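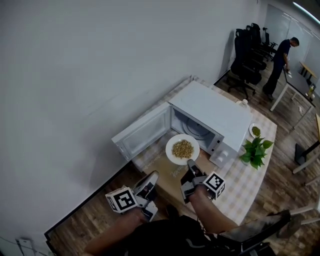 ## Skanden hand grippers, five months in

We bought two pairs of these in July for the Stuvstead office, where the job is teaching kitchen tasks to an arm that will later work a staff canteen. You hold one in each hand and do the task yourself. Plates into the microwave is our most repeated one, with 1,471 usable runs so far.

**Grip.** The black finger pads hold a plate rim well. Carrying a full plate takes both hands, and new people spill for the first day or so.

**Comfort.** This is the weak point. Forearms tire after 30 minutes, so Vivek Chauhan now rotates people at that mark. The manual suggests 70, and I don't know who tested that.

**Tracking.** The marker cubes stay put. Wipe them — a greasy one cost us 481 runs in the fall.

**The job itself.** Three of us used to prep lunches full time. Now half the shift is recording and the other half is checking what we recorded. Pay went up one grade. Clem Ngata asked to go back to the kitchen and did. I like the work, though it is quieter, and I would want in writing what happens to us once the arm is running. Geraghty, our manager, has promised an answer by spring.

Four stars. I'd buy them again if the handles were lighter.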